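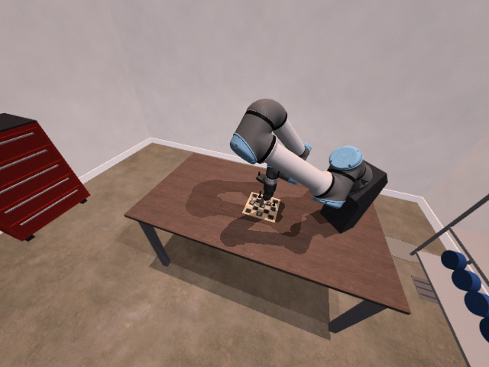
Panddale, 2018-11-11

Section 3. Comparing grippers on the chessboard task

Use this section when you want to compare two gripper models on the same simulated arm before ordering hardware. You need a working Judaser install (Section 1) and at least two gripper files in the library (Section 2). The procedure below uses the Nazari two-finger gripper and the Stidus two-finger gripper. Any other pair loads the same way.

3.1 Load the cell

1. Close any open session.
2. From the start window, choose Cells, then Chess Table.
3. Wait until the status bar reads Ready. The table, board and pieces load first and the arm loads last.
4. Open the Camera list. Turn on Room and Wrist. Leave the others off.
5. Set shadows to On for both cameras.

Note: The Room camera is for checking clearance at the elbow and the pedestal. Do not use it to judge the grasp. The fingers are too small in that view, and the arm can hide them.

Note: If the arm loads lying flat through the tabletop, the pedestal offset was not saved. Go back to 2.4.

3.2 Mount the first gripper

1. In the Tool panel, click Detach. The wrist flange should be bare.
2. Pick the gripper from the list and click Attach.
3. Enter the tool length from the gripper's data page. Do not keep the value left over from the last tool.
4. Open and close the fingers once with the slider.
5. Click Save Tool.

CAUTION: A wrong tool length drives the fingertips into the board. The simulator lets this happen without a warning. A real arm will break fingers or the board.

3.3 Set the test values

Enter the same values for every gripper you test.

Trials per gripper: 80
Pause before lift, in milliseconds: 800
Closing force, percent of maximum: 33
Retries after a missed grasp: 3

The closing force is low on purpose. At high force nearly any pair of fingers will hold a pawn, and the results come out too close to be of use. Radomír Charvát ran the first comparisons at full force and had to repeat all of them.

3.4 Check the wrist view

1. Jog the arm until the gripper is over the board.
2. Switch the main window to Wrist.
3. Lower the tool in small steps until the fingertips are level with the neck of a pawn.
4. Close the fingers slowly. Stop when both touch.
5. Compare your window with Figure 3-2.

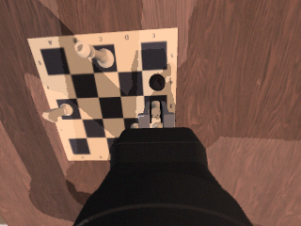

Figure 3-2. Wrist view with a white pawn held upright between the fingers.

The head of the pawn should show in the gap between the fingers. If you see only the finger housings, the tool is too low or the camera tilt is wrong. Set the tilt again from the Camera list.

The file letters may read upside down in this view. Leave them that way. Turning the image does not turn the jog axes, and it is easy to drive the wrong way afterward.

Fallen pieces stay where they land, including pieces lying partly off the board, as at the left in Figure 3-2. The log scores a fallen piece as Disturbed. Click Reset Pieces before you start a counted run.

CAUTION: Do not click Reset Pieces while the fingers are closed on a piece. The piece is put back on its square, but the gripper still reports a load.

3.5 Run and record

1. Click Reset Pieces, then Run.
2. Leave the session alone until the counter stops. Moving the view is fine. Moving the arm voids the run.
3. Save the log under the gripper name.
4. Repeat from 3.2 with the second gripper.
5. Open both logs in Compare and read the Held, Dropped and Disturbed columns.

Look at Disturbed before Held. A wide finger can score well on Held and still knock over pieces on nearby squares. If two grippers are close, run both again with the piece layout set to Dense.

Shadows from the arm change the brightness of the squares under it. If piece detection fails only on shaded squares, write this down as a camera fault. Do not count it against the gripper.

Send logs that will not open to Mojtaba Khosravi, with the cell file attached. Changes to the Dense layout are planned for April and will be covered in the next issue of this guide.

Go on to Section 4 for arm speed settings.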